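**Brakero cell editor (Flistus), single-seat licence**

Brakero is a desktop program for laying out a two-arm table cell as a simulated scene before anything gets bolted down. I have used it since March to maintain one cell, called Mudaliar in our files, and to rebuild it once from nothing after a bad merge. The review covers set-up and upkeep only. I have not used the path planner.

**Installation**

The installer is 808 MB and needs a restart. The licence key is tied to the machine, and moving it means an email to Flistus, which they answered the same afternoon. The sample cells are a separate download and worth having, mostly for the joint limit files.

**Setting up a cell**

Work starts from the table. You set the top as the reference plane, then hang everything else from it: arm bases, grippers, frame, loose parts. Mudaliar has 352 entries in its parts tree, and the tree stays quick to scroll and search. Renaming a branch updates every reference to it. Ollau, which we used before, did not do that, and most of our old faults came from it.

Arm bases are placed by typing in an offset and a turn. Dragging works too, but the snap distance is too coarse for a base plate and can't be changed per part. I type.

Gripper fitting takes more care. The tool point is stored with the gripper and the mount angle with the arm, so swapping a gripper can leave the tool point turned against the mount. Check it after every swap. The warning for it exists, but is off by default.

**Looking after it**

The contact check is the best part of the program. It runs through the tree and lists every pair of parts that overlap at rest. On the rebuilt Mudaliar it listed 54 pairs, of which 18 were real faults – mostly frame posts sunk into the table. The rest were joints that are meant to touch, and these can be marked and left out of later runs.

Backups are plain text and compare well line by line. Lighting is stored in a separate file with no version number. Copy it by hand.

Rendering is fair. Shadows are soft-edged and follow the geometry, so I use them to check that the overhead parts have loaded. Wood grain is good enough to tell posts from rails. Small labels do not hold up at table distance. 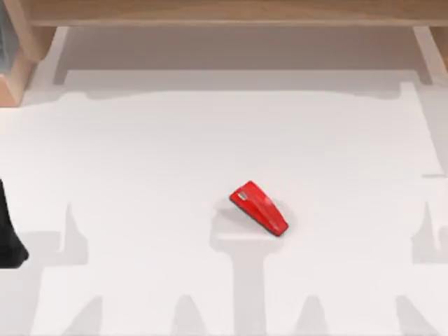
The red part on the table first, then the grey shelf unit on its wooden base.

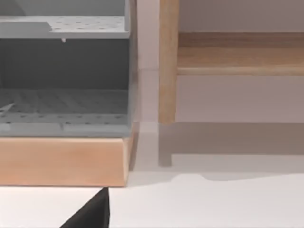

*2 min read*

Both views come up from saved camera positions, and these survive a rebuild as long as the camera names are unchanged. The perforated shelves slow the contact check more than anything else in Mudaliar. A plain box for the collision shape, with the holes kept for display only, brought the time back down – but the box has to be made by hand, as the automatic one closes off the open front.

**Faults**

- Undo does not cover changes to the lighting file.
- The snap distance is global.
- Exported part lists lose the branch order.

**Verdict**

Good for keeping an existing cell in order, slower for a first layout. I have renewed the licence. Anyone moving over from Ollau should import the table and frame only, and fit the arms again from the Brakero library.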